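Notes from the Spare Room, May

Hello again, and thank you to everyone who wrote back after last month's bit about paint. I read all of it, even the very long one about primer.

This month I want to talk about clearing out a room you've been avoiding, because I finally did mine and I have opinions!

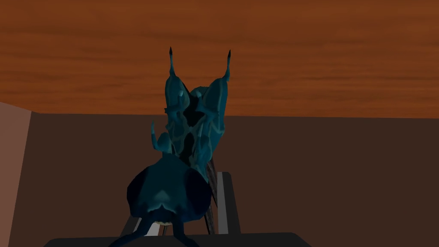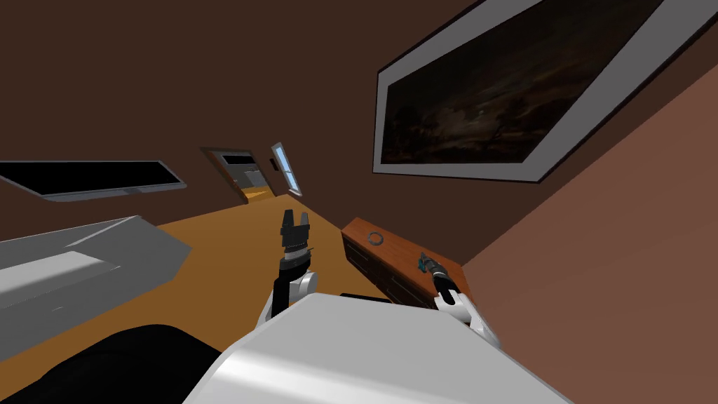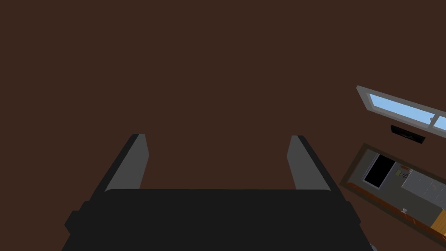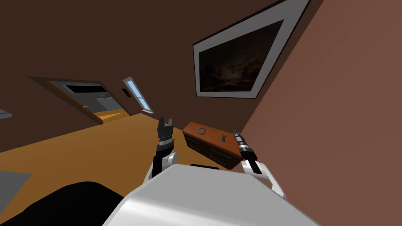

So, the spare room. We moved to Skalley nine years ago and the spare room was where everything went that we didn't have a place for yet. Then "yet" just kept going. There was a bed in there, in theory. My mother-in-law slept on it once, the first winter, and after that it became a shelf for coats, then a shelf for boxes of cables, then a shelf for the coats again on top of the boxes.

What finally got me moving was money. I'd been paying for a storage unit over in Flekum (the small kind, with the roll-up door that screams) and one evening I sat down and added up what it had cost me in a year. It came to $854. I went and looked at what was in it the next morning and it was two dining chairs, a tent with a broken pole, a stack of picture frames with no pictures, and eleven years of magazines I had already read. I could have bought new chairs every year and had money left for pie.

My plan was to empty the unit into the spare room, which of course meant emptying the spare room first. If you're about to do the same, my best advice is to start with the dullest thing in there. I know everyone says to start small, or start with one drawer, but every drawer I own has a letter in it somewhere and once I find a letter I'm on the floor for an hour. Cables don't do that to me. I did the cables in twenty minutes with the radio on and felt like a champion.

Second thing: get the stuff out of the house the same day. I had four bags for the thrift shop sitting in the hallway for a week once, and by the end I had rescued a sweater, a fondue pot and a lamp. This time the bags went straight into the trunk and I drove them over before lunch. The lamp went too. I miss it a little.

Third, and this one cost me, measure before you buy anything with the word "organizer" on it. I got a set of those Vola stacking bins, very cheerful, nice lids, and they're an inch too tall for the closet shelf. One inch! They live under the bed now, where they do fit, and they've got the winter blankets in them, so I'm calling it even. I have made my peace with the closet shelf holding shoe boxes like it always did.

I sold a few things as well. The big mirror went for $600, which I still can't quite believe, to a couple who were furnishing a whole place at once and didn't even try to talk me down. I'd listed it at 900 on a whim and expected to hear nothing, so when they offered 600 I think I said yes before they finished typing. The two dining chairs I gave away at the curb, and they were gone before I'd got back up the steps.

The rug is the one thing I can't settle. It's an old Sharifi that came from my aunt's place, reds mostly, worn nearly through at one end where her chair used to sit. It's too big for the room and it sheds like a cat. I've rolled it up and unrolled it three times now. The cleaner in town says it could be cut down and rebound, and I nodded very seriously and then went home and unrolled it again. If any of you have had an old rug cut down, please tell me how it came out and whether you were sorry afterward.

The storage unit is closed as of the end of the month. I handed in the key and the man at the desk asked if I wanted to keep a smaller one, just in case. I said no thank you, fairly loudly.

Next time: the pantry, and what I found behind the flour. Write back any time, I'm usually at the desk by seven in the morning with the first coffee. Rug people especially.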